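Wed 16 August. Robot club, summer block, bench 2

In late, Samina already had the arm powered up. Task for the Marwat cup is still the colour one: red tube, blue tube, bowl, beaker, rack stays put. Lahcen re-read the rules last night, rack can't be clamped. Annoying. We'd been taping ours down since May.

Changed today:
- approach height up by 70, was clipping tube rims on the way across
- grip force down to 700 (whatever units Drorkovar use, manual doesnt say)
- pause before release put back in, Nikola took it out for speed

Practising on the small clear plastic piece first, over the pink bowl. Tubes after, once the release is behaving. 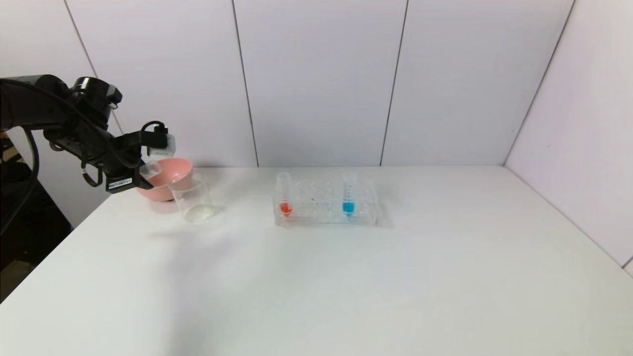

Main worry is still depth on clear stuff. Camera gets the bowl fine, gets the red and blue fine, then guesses at the rack. Nikola wants to drop the rack detection and go from taught positions. Dale says the judges shift the rack between runs so taught positions are useless. Both have a point. Trying Nikola's first, it's an afternoon's work at most.

Cable still rubbing at the wrist if joint 5 goes past halfway. Need a softer tie. Shahzad has some in the Lulik box, ask him.

To do
- recalibrate camera before anyone moves the stand AGAIN
- three full runs back to back, log all of them incuding the bad ones
- write up grip settings for the new lot

Comments

Dale Chan: not useless, just risky. Find one corner of the rack then offset from that?

Nikola: fine but who writes the corner finder

Samina B.: me, if someone else does the cable

Recent entries
Gripper pads, second try
Skamska controller keeps dropping out
Notes from the Marwat rules meeting
Who has the long hex key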